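How Do You Get a Shelf Robot Ready for Work?

Meet Primia! Primia is a robot that keeps store shelves neat. It rolls up to a shelf, finds a bottle that has wandered out of line, and slides it back to its friends. It works in a practice store at a place called Skadberg, and a robot mechanic named Hooman Rahimi takes care of it.

A robot can't just be switched on and sent down the aisle. Let's follow the setup!

Step 1: Wake up the joints

Every morning Hooman has Primia bend its elbows, turn its wrists and wiggle its fingers. He listens the whole time. A happy joint hums. A joint that needs grease makes a scratchy sound, a bit like sand in a bike chain.

Step 2: Clean the eyes

Primia's eyes are cameras, and one greasy thumbprint can turn a bottle into a blurry blob. Hooman wipes them with a soft cloth - never his sleeve!

Step 3: Learn the shelf

Now for the really cool part. Primia needs to know exactly where the front edge of the shelf is. If it guesses too low, it bumps the metal. Too high, and it might knock a bottle over. So the shelf gets stocked with real drinks, and the lesson starts at the front edge, with one orange soda standing apart from the rest of its group.
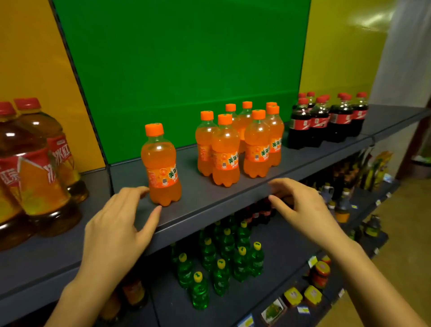
Step 4: Teach it to tell bottles apart

Orange soda, cola and iced tea come in different colors and shapes, and see-through plastic is tricky because light shines right into it and bounces around. Primia studied 3,325 pictures of bottles before it got good at this. Wow!

Step 5: Set the squeeze

Try picking up a plastic bottle. You don't crush it, and you don't drop it, and you never even think about it! Primia has to be told how hard to push. Hooman tries a gentle setting first and turns it up a tiny bit at a time.

What if something breaks?

Fingertips wear out the fastest, just like the soles of your sneakers. Hooman presses the stop button, turns off the power, pops off the old tip and snaps on a new one. Then it's back to Step 3, because even a slightly thicker fingertip changes where the robot touches the shelf.

Word to know

Calibrate (KAL-uh-brate): to check a machine and adjust it so it measures correctly.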